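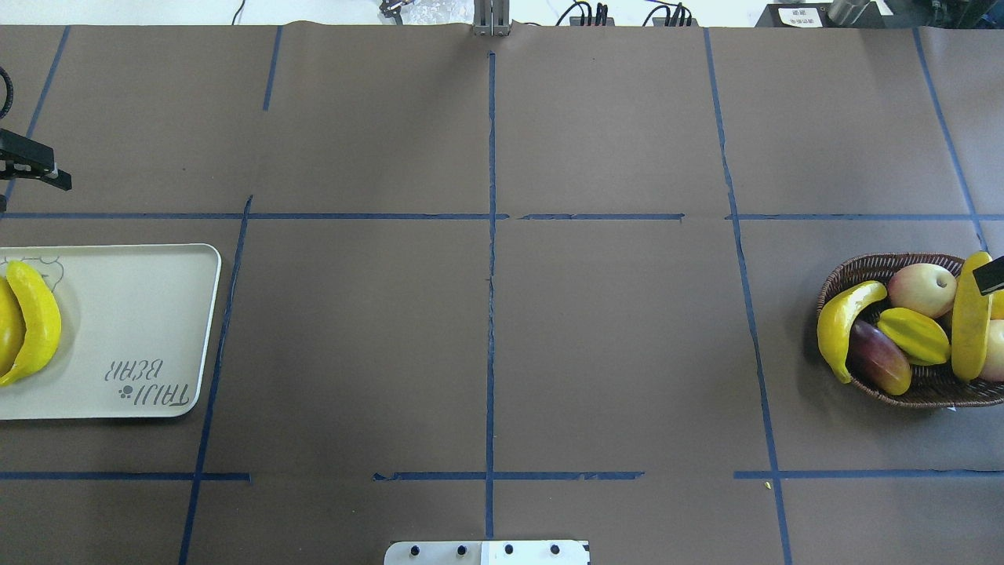 Okay, update on the fruit sorter for everyone who's been asking! Two arms, one long table, and the job is still bananas from the basket to the tray. Sounds so easy when you say it out loud.

Taping the grid ate a whole evening. Shakuntala laid it out on paper first and I still got a couple of lines crooked – we're leaving them. Every cell has its own address in the code now, so when a grab misses I can say which cell it was and stop waving my hands at people. 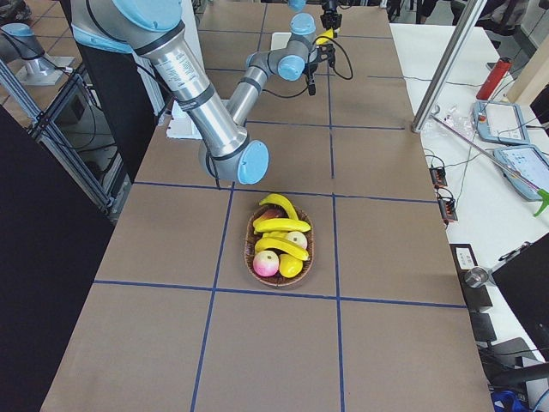
Do both arms run off one program? Each arm has its own, and they pass a little "I'm clear" message back and forth before either one moves over the middle cells.

That message was Zakhar's idea, after a long night of me hitting stop every time the two got near each other. I've got the speed set at 35 percent for now and I'm in no hurry to raise it (my nerves, mostly).

Next thing on my list is grip force. Plastic fruit forgives a lot, real bananas won't, and I'd like to try real ones in August.
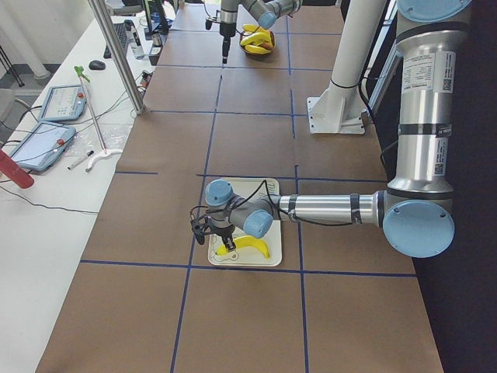 I also want to clean up how the wrist turns before it comes down, it takes the scenic route every single time. Adalberto thinks 4 extra waypoints would fix it. I think he just likes waypoints – but I'll try it tonight and post how it goes!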